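Wiping down a laminate table without streaks

plilley52
I've gone round and round on this one (my poor sleeves!). Is a damp cloth really enough for a pale wood-grain top?

Drameck
Damp cloth, drop of dish soap, then dry it. I've done mine that way since May and I love it.

fuletti_12
Sorry, I have to disagree, soap leaves a film on mine.

plilley52 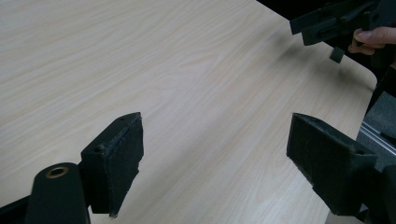
Last edited: 23rd November
Pale beige with long wavy streaks, and a rounded corner. Plain water first, then!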